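The reporting period is the wrong place to save money

Every proposal to tighten the unemployment benefit in Vasmont starts from the same number. Last year the benefits office issued 1,752 overpayment notices, and the regional council took that as a measure of dishonesty. It is mostly a measure of how the forms work.

A claimant who takes part-time work must report gross earnings for each four-week period. Employers in the region pay by calendar month. The two cycles line up rarely, so the claimant has to split a payslip across periods using hours worked, at a point when the payslip may not exist yet. The office accepts an estimate. It then compares the estimate with the tax record, and any gap above the tolerance produces a notice.

Uchenna Ojo, who handled appeals at the Nodbridge advice center until February, kept a log of the cases she saw. Of 80 notices, 3 involved work that had not been declared at all. The others were timing differences, holiday pay placed in the wrong period, or arithmetic. Her log is a sample of people who sought help, and it should be read that way. Even so, the council has offered no figures of its own on cause.

The council's plan, drafted by Florin Voicu, would shorten the reporting period to two weeks and add a fixed penalty to each notice. Shorter periods mean more boundaries, and each boundary is another chance for a payslip to fall across it. The number of notices will rise. Voicu's paper treats that rise as a gain in detection.

There is a cheaper repair. Asell changed its rules so that earnings count in the period when they are paid. The claimant copies one figure from the payslip. The method is less exact in any single month, and a person with irregular shifts may receive too much in one period and too little in the next. Over a full claim the difference is small, and staff time goes to cases where there is something to investigate.

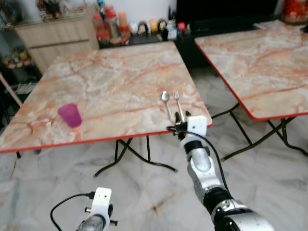

*A fork, a spoon and a purple cup on a folding table.*

Rosalba Caruso has argued in these pages that counting by pay date invites employers and workers to shift payments. It is a fair objection. A rule requiring wages to be paid on a regular date would answer most of it, and the tax office already holds the dates.

The penalty should be dropped from the draft. If it stays, it should apply only after a caseworker has recorded a finding that income was withheld on purpose, with the reasons sent to the claimant in writing.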